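3.2 Hand-held collection kit

The demonstrations used in this paper were gathered with the Fitard hand-held gripper, sold by Odera as a kit with a camera mount, two soft fingers and printed marker plates. We bought two kits at list price and had no contact with the vendor beyond ordinary support requests. The kit was compared with the teleoperation setup described in Section 3.1 on garment handling only.

The kit arrives partly assembled. The fingers are screwed to their mounting plates by the user, and the markers are read from the wide-angle video to recover finger opening. Calibration follows the printed guide and was repeated whenever a finger was removed. Vilhjálmur Lund wrote the script that rejects episodes in which either marker is lost for too long.

Operators worked at a table in the Womdale lab. Each episode began with the garment placed by hand in an unfolded or crumpled state and ended when the operator let go of the finished fold. Before collecting data, every operator completed 300 practice grasps, which were thrown out. We then recorded 2,856 episodes, of which 579 were jackets. The rest were shirts and towels from the Nistness garment set.

Jackets were the hardest class. Front panels slide over each other, and a grasp near the hem can pick up one layer or both. Dark fabric adds a second problem – folds show little contrast in the video. Figure 4 shows a black jacket on the wooden tabletop, with the hem of one section between the open fingers and the ribbed orange pads on either side of it.

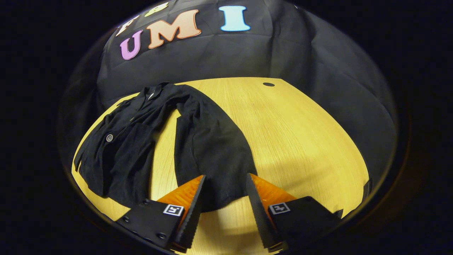
Figure 4. Wide-angle view from the hand-held gripper with a black jacket on the table. A square marker is visible on each finger plate.

3.3 Episode filtering

Episodes were filtered in two passes. The first removed recordings with missing marker data or failed camera tracking. In the second, a reviewer watched each remaining jacket episode at normal speed and marked the start and end of every grasp. Shirts and towels were reviewed by sampling.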